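Home Products Journal Jobs Contact

Help us ride-test the Wiltik pannier (and maybe come work with us)

Hi, I'm Milagros Gallardo, and I run testing at Jeslow. We're a tiny outfit making bags for people who get around by bike, and I'm looking for 13 riders to put our new pannier through a long, ordinary, muddy spring. I also need one part-time assistant to help me keep track of it all – more on that further down.

The Wiltik is a single bag that clips onto a rear rack with one hand. Our last bag, the Hulla, held plenty but the hooks rattled on thinner rack tubing, and we heard about it (a lot!). So Baltasar Villalba redrew the hooks from scratch, and now we need them ridden on racks we don't own, over potholes we've never met.

You'd be a good fit if you ride at least 35 miles a week, already have a rear rack, and don't mind telling me when something bugs you. Commuters, grocery haulers, parents with a kid seat up front, all welcome. You don't need to be fast. I'm certainly not.

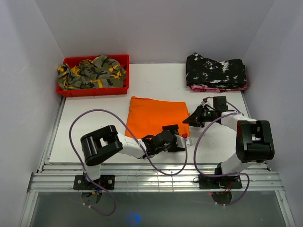 We'll send you a bag in April and ask you to use it until you've covered 1,000 miles or the summer's over, whichever comes first. Every 2 weeks you fill in a short form: where you rode, what you carried, what annoyed you. If a hook snaps or a seam goes, mail me the bag and I'll send another. You keep the one you finish with.

The assistant job is paid, mornings only, at our shop in Cisternas. You'd read the forms, call riders, pack up replacements and keep the spreadsheet from eating me alive. Some bike know-how helps, but a nice phone manner helps more.

To apply for either one, use the contact page and tell me what you ride, what rack you've got and what you usually carry. For the job, put "assistant" in the subject line and add a few lines on your past work. I answer everyone, usually after 4 p.m.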